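Bunholm pays people to tidy up, over and over

The company wants robots that can put small things into a box and take them out again. To get there, it is asking people to do it first, at home, with a gripper in each hand, for as long as they can stand it.

Bunholm said on 3 November 2020 that its home packing project, called Mukex, has passed 2,919 recorded runs. The target is 3,000, after which everyone involved has been promised a break from cardboard.

The idea is simple enough. A person picks up the grippers, squeezes the handles and moves bottles, jars and whatever else is lying around the bathroom shelf. The recordings go to a robot, which is supposed to learn from them how to do the same job with fingers of the same shape.

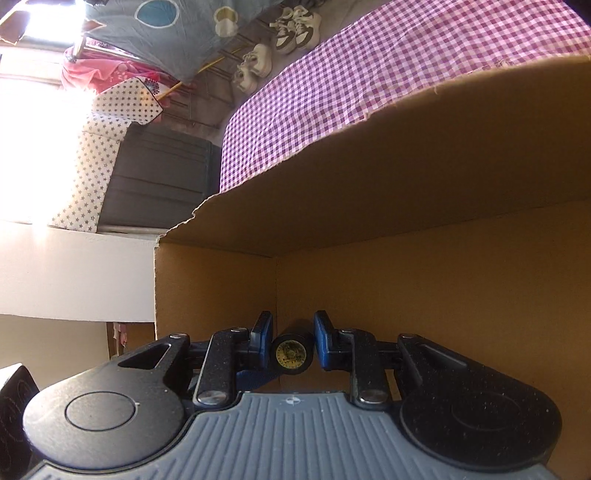
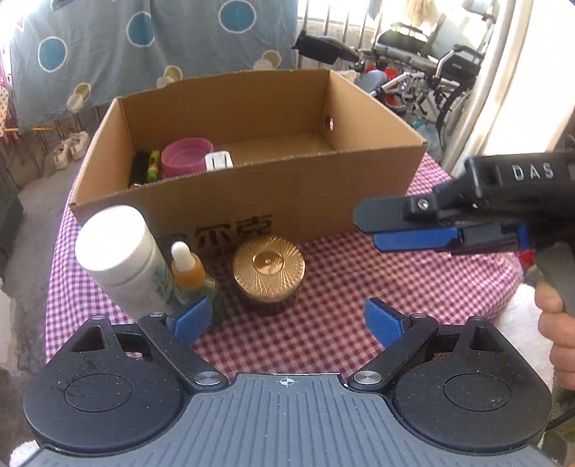

Box work with the hand-held grippers.

"My mother watched me do it for an afternoon and asked when I was going to use my hands," said Da-eun Baek, who has been recording since June. She finds round lids the hardest. Her personal total stands at 1,010 runs, and she says she now dreams in jars.

Rostam Hashemi, who runs the project, would like more mistakes. The early recordings were too good, he said, and a robot trained on them had no idea what to do when a bottle fell over. It waited. People are now told to carry on after a fumble and pick the thing up again, an instruction they have followed with real talent.

Results so far are modest. In a trial last month the robot packed a box without help on 2 occasions, and on another it put the same tube in and took it out until Ultan Scanlon switched it off. Scanlon's log entry for that session reads "very thorough."

Homes were chosen over the company's lab at the urging of Soon-im Yeo, who plans the tasks. Lab tables are all the same height and have nothing on them, she said, and she has never met a kitchen like that.

The next round, due to start once the target is met, moves on to folding towels. Baek has already signed up. She has asked for small ones.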